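Sterkgate Robotics Club: Frequently Asked Questions

Last fiddled with in July. If your question isn't covered, come by the workshop and ask it out loud.

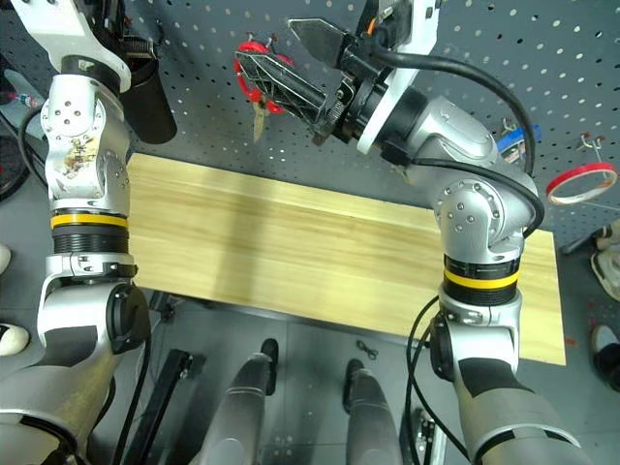 Going for the red scissors on the pegboard.

JOINING

Do I need to know anything about robots?

No. You need to be able to read a checklist and stop when someone says stop. Programming helps, and so does having once taken apart a toaster, but we have members who had done neither and are now insufferable on the subject of joint limits.

Who can join?

Any student enrolled at Sterkgate, any program, any year. We've had a good run of people from music and nursing lately. Engineering students are also welcome, provided they don't explain torque to the rest of us before noon.

What does it cost?

Membership is $4 a term. That goes toward tape, cable ties and the biscuit tin, in descending order of official importance. If $4 is a problem, tell whoever is on the desk and it will be quietly forgotten.

When do you meet?

Two evenings a week during term, doors at 6:30. The evenings move around every term depending on who has labs, so check the sheet on the workshop door. The website calendar is wrong. It has been wrong for a while and we have all agreed to live with it.

Do I have to come to everything?

You don't. If you've signed up for a job on a competition team, though, please turn up for that job. The team can work around an absence it knows about.

THE PROJECT

What are you working on this year?

Fetching tools. The project is called Sastine, and the idea is that you ask for something off the pegboard and a pair of arms gets it for you and hands it over without incident. "Without incident" has taken up most of the year so far.

Why scissors?

They're a rotten shape, which makes them a good test. The handles are two loops with holes through them, the blades are thin, and the whole thing swings on its hook if you so much as nudge it. The gripper has two flat, pointed fingers and has to come in on the handles at a sensible angle. Come in too steep and you knock them off the wall. Come in too shallow and you've pinched a good handful of nothing.

What about the other things on the wall?

Tape is next. A roll hanging on a hook is easier to grab than scissors and harder to let go of neatly. After that the project plan says "misc.", and we will deal with "misc." when we get there.

Why are there two arms?

Because the handover is half the task. One arm picks, the other steadies or receives, and neither is supposed to hit the other. Beginners start with one arm and leave the second parked. You can work up to two once your single-arm runs stop making people wince.

What is the board for?

The long wooden one is our work surface. It's the place where things get put down, and having a flat, plain surface saves a great deal of grief. Please don't use it as a bench for your laptop, your lunch or yourself.

How many attempts does it take to get a good pick?

More than you'd like. The target for the year is 1000 logged attempts, and the log stood at 243 when this page was last updated. Failed attempts count toward the total, so you can contribute meaningfully on your very first night.

Do I have to fill in the log every single time?

Yes. Write what you tried, what happened and which settings file you used. "Bad" is not an entry. "Bad again" is not an entry either, though we did enjoy it.

SAFETY AND MANNERS

Can I touch the arms?

After the induction, and only with the power off or with a supervisor's say-so. The induction takes one evening. You'll learn where the stop buttons are, then be asked where the stop buttons are, then be asked once more while you're thinking about something else.

What should I wear?

Closed shoes, always. Tie back long hair and leave dangly jewellery at home. Sandals will get you sent to the couch in the hallway, where you may do documentation.

What about all the cables?

They're meant to have slack, so don't tidy them. A cable that looks untidy with the arm folded may be exactly long enough with the arm stretched out. Before any run, check that nothing is hooked over a joint or underfoot. If you drop a small part on the floor, pick it up right then.

May I borrow scissors or tape from the pegboard?

You may not. Things on the pegboard are in position for testing, and shifting one by a single hole can ruin an evening's work for people who will remember your face. There is a drawer of ordinary scissors by the door. It's labelled ORDINARY SCISSORS.

COMPETITION

Do you compete?

We enter the Stubbs Cup, the manipulation event between the regional colleges. Teams get a wall of tools, a list and a clock. Last time we placed fourth, which sounds better if you don't ask how many teams entered.

How do I get on the team?

Do the induction, log some runs, and put your name on the list before the end of the first month of term. We need drivers, coders, a log keeper and somebody who can read the rule book without skipping to the diagrams. The log keeper is the job we have the most trouble filling and the one that has saved us most often.

What is Skendamis?

Our scheduling program. It decides who gets the arms and for how long. It was written in a weekend by a member who has since graduated, and it holds strong views about the colour of your booking. Green is confirmed, yellow is waiting, and purple means you should try again.

Can I bring a friend to watch?

Sure, one at a time, behind the line. Let the desk know when you arrive. Visitors can ask as many questions as they like, except during a pick, when everybody goes quiet and stops breathing for a bit.

I broke something. What now?

Hit stop, step back, tell the supervisor, write it in the log. There's no fine and you won't be yelled at. Breakages we hear about get fixed that week, and the other kind get found the night before the Cup.

Can I take parts home to work on?

Small printed parts and spare fingers, yes, if you sign them out in the binder. Arms, no. People do ask.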